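Budgeting for a second pair of hand-held grippers - what else do we need to allow for?

Posted July 26, 2018 by Rutilio Hinojosa 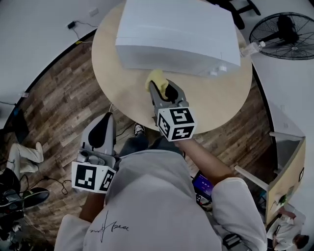 We record people doing short household jobs with a pair of hand-held grippers, one in each hand. Wiping a table with a sponge, moving bottles, putting things in and out of boxes. The recordings go towards teaching a robot arm we haven't bought yet. At the moment there is one pair of grippers between all of us, so one person works and the rest sort out files or wait their turn.

I have been told I can spend up to 3356 pounds before the end of August, and it has to cover everything. I have a quote from Coltenia for a second pair, ready built, with the marker cubes fitted. Brisholm sell a similar pair as parts, which is a fair bit cheaper, but you print the cubes and put the markers on yourself. The gap between the two quotes is 636 pounds.

My questions are these. Is the ready-built pair worth the extra? What small stuff do people forget to budget for? And should I be holding money back for the arm, or is that a separate conversation? We are in one shared room with not many sockets, if that makes any difference. I have never bought this sort of kit before and the last person left no notes.

Gekero

We went the parts route two years ago and I would do it again, but only because one of us had the time. The gripper bodies went together in an afternoon. The cubes took much longer. If the markers are not flat, or one face is slightly off from where the software thinks it is, your tracking will be poor and you will blame everything else first. We remade ours three times.

So I'd work it out in hours. Take the 636, divide it by whatever an hour of your time is worth to whoever pays you, and see if you could build, measure and check a pair in less than that. For us it was close. If you have a deadline in August I would pay for the built ones and ask Coltenia in writing whether they supply the measurements for each cube, and whether the two new cubes use different marker numbers from the pair you already have. If both pairs are going to be used in the same room you don't want duplicates turning up in one recording.

Things we did not budget for and ended up buying:

Spare finger pads. They wear, and they get cut if someone picks up anything sharp. Buy at least two sets per gripper with the main order, as postage on its own is silly.

Spare marker sheets, matt ones. Gloss is no good under ceiling lights.

Storage. We filled 17 drives in the first year, small ones admittedly. Work out how much space one hour of recording takes and multiply it by the hours you have planned, then double it for the backup copy.

Extension leads and cable covers. You mention sockets. Two stations means twice as many chargers and laptops, and people standing at a table looking at their hands don't look where they put their feet.

A second table, if you haven't got one. It sounds obvious but it was missed off our list.

I would leave about a tenth unspent until the grippers have been in use for a few weeks.

Cuevas

Just get the ready made ones. Life is short. Also check whether the quote has VAT on it, ours didn't.

Tam_W

On the arm: keep it separate. An arm brings a stand, a guard or a marked-off area, a risk assessment and probably an electrician, and none of that comes out of a budget this size. If you try to save a bit towards it you will end up with fewer recordings and still no arm.

What I would do now is find out which gripper the arm is likely to carry. If the fingers on the robot are a different shape or open to a different width from the ones your people are holding, a lot of the recordings will be less use to you. Ask both sellers if they do a version that bolts to an arm, and get a price for it even if you aren't ordering. That price is useful when you go back and ask for more money.

I'd also ask if your present pair can be repaired by the same seller. One broken trigger stopped us for a month.

Comments (3)

Rutilio Hinojosa: Thanks all. The Coltenia quote was without VAT, so that has changed the sums a bit. Still fits, with less left for drives. I have emailed them about the marker numbers.

Gekero: Good. If they say the numbers can't be changed, you can reprint the sheets on your old pair instead. Cheap enough.

dunmore_p: Does anyone know if the Brisholm pads fit the Coltenia grippers? I've got a bag of them going spare.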